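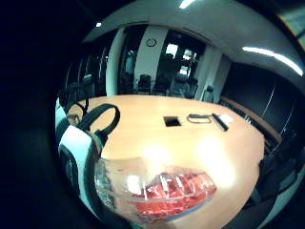

Clutlow, 14 July 2019

Label printer skips every other label, new stock only

dockdoor_b
Got a Drurnum desktop thermal on the pack bench, the 4 inch one. Ran fine for ages on the old labels. Switched to Clestell stock last week and now it feeds one, prints one, feeds one, prints one. Half the roll goes in the trash. Sometimes it stops dead with error 86 and the light goes orange.

Tried: new roll, other new roll, cleaned the head, power off and on. Put the last of the old labels back in and it prints perfect. So it's the labels right? Purchasing bought a whole pallet so I'd like to know before I go start a fight.

tallow_ridge
Calibrate it. Hold feed with the lid shut till it blinks twice, let go, it spits out a few blanks and learns the gap. You changed media, you have to do that every time.

dockdoor_b
Did that. Forgot to say. Did it twice. Fine for maybe five labels then back to skipping

pnk_zebrafinch
What darkness are you at

dockdoor_b
30. It's always been 30

pnk_zebrafinch
That's max on that model. Way too hot. You're cooking the head and probly getting bleed through the liner. Drop it to half and try again.

tallow_ridge
Darkness has nothing to do with the gap sensor. It's an optical sensor under the media path, looks through the liner for the light spot between labels. Heat doesn't come into it.

pnk_zebrafinch
Never said it did?? I said it's too hot. Both things can be wrong at once

tallow_ridge
He asked about skipping.

gravelpit
Is the new stock gap or black mark? Look at the back of the liner. If there's a black bar printed across the back at each label then it's black mark stock and your printer is set for gap. Calibration will sort of work and then drift, same as what you're seeing. We had the exact thing on the returns desk.

dockdoor_b
Just looked. No bar on the back. Plain liner, kind of yellowish. Old liner was white and you could see your fingers through it. This one I can't hardly see anything through.

gravelpit
There you go then. Heavy kraft type liner. Sensor can't tell gap from label very well, not enough light gets thru either one. Bump the sensor gain if yours lets you. It's in the driver under media, or in the setup utility, not on the front panel.

mapleboxco
+1 on liner. Also check if the sensor slides. On some of the Drurnum ones it's on a little rail and somebody changing a roll can knock it sideways. Needs to sit under the label and not off the edge. Ours had wandered all the way left.

dockdoor_b
Mine doesn't slide I don't think. Will look again when second shift lets me near it.

orrin_scans
Gonna disagree with everybody. I bet it's the template. New labels same length as old ones? If your template is a hair longer than the physical label the printer thinks it ran over the gap and feeds to the next one. Looks exactly like skipping. Get a ruler out.

tallow_ridge
Then old stock would skip too.

orrin_scans
Not if old stock was a hair longer! That's my whole point. "Same size" from a different supplier is not the same size. Ask me how many reprint tickets I've closed on that.

dockdoor_b
Ok measured. New ones ARE shorter. Not by much, about the thickness of a dime. Same width. Box says same size as the old box.

orrin_scans
:)

gravelpit
Could be both. Liner AND length. Try one thing at a time or you'll never know which. Template first, it's free.

dockdoor_b
Where do I change it. We print out of Simon and I only have the packer login

mapleboxco
Simon keeps label length in two places which is dumb. Once in the form layout and once in the printer profile. Profile wins. So if somebody edits the layout and nothing changes, that's why. You need an admin to get at the profile.

pnk_zebrafinch
And while the admin is in there have them turn the darkness down. Serious. Direct thermal at max eats heads and a head for that thing costs more than half the printer.

dockdoor_b
Ok ok. If I turn it down the barcodes go gray and the guns on the dock won't read them, thats why it got turned up in the first place. Before my time

pnk_zebrafinch
Turn the speed down too. Slower print, less heat needed, cleaner edges on the bars. People always reach for heat first. Two clicks slower and you won't miss it on a pack bench.

tallow_ridge
Agree with that one.

gravelpit
Also wipe the roller, not just the head. Alcohol wipe, turn it by hand all the way around. Glue gets on there and the label creeps. Cheap stock oozes more at the edges esp in summer

lpn_larry_no
how many on a roll? we got a Clestell pallet in June and the core was too big for our spindle adapters, rolls wobbled all over. feeding crooked = skipping. worth a look

dockdoor_b
Sticker on the core says 1776. Odd number. Core fits snug, no wobble.

lpn_larry_no
ok not that then

dockdoor_b
Update. Admin got into the Simon profile and set the length to what I measured. Ran a strip of test labels. Skipping is way down but still get one every so often, and no error light so far. Speed down two, darkness down to the middle. Dock gun reads them fine at arms length, havent tried the top rack.

orrin_scans
So it was the template.

gravelpit
Mostly the template. The leftover skips are your liner. Recalibrate NOW, after the length change. The one you did before was against the wrong length so it don't count. Then gain up one step.

tallow_ridge
Calibration doesn't read the length from Simon, it measures the media itself. Redoing it won't hurt though.

gravelpit
On ours the driver sends length with every job and overrides whatever the printer learned. Maybe different firmware.

mapleboxco
It does override. There's a checkbox for it, "use printer stored length" or close to that. Uncheck it and you're using the profile, check it and you're using the calibration. Pick one and leave it, don't mix printers on the same profile either. If the bench next door still has old rolls on it you just broke that one.

dockdoor_b
oh no

dockdoor_b
Yeah the other bench is skipping now. Same profile. Going to put new stock on both tonight and be done with the old rolls.

mapleboxco
Or make a second profile. Takes a minute.

dockdoor_b
Admin went home. New stock on both. Will post the gain setting if I can find where it is, the utility wants a usb cable and the only one here is on the scale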